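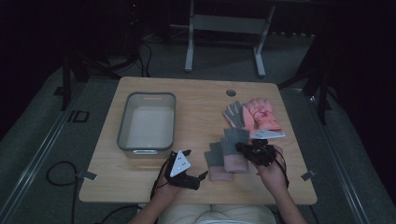
Flondeck should stop shipping a new version of its notes app every December. Last year's update moved the search bar, dropped offline folders and broke sync for anyone on an older phone. I had 2,311 notes in it and spent a weekend exporting them 90 at a time.

Toàn Doãn, who writes the Lirkent newsletter, argues that yearly releases keep small developers paid. Maybe so. I would pay the same for a year of bug fixes, and I suspect plenty of other users would too. Put the new features in a separate beta and let people join when they want. The sync bug still isn't fixed on my tablet.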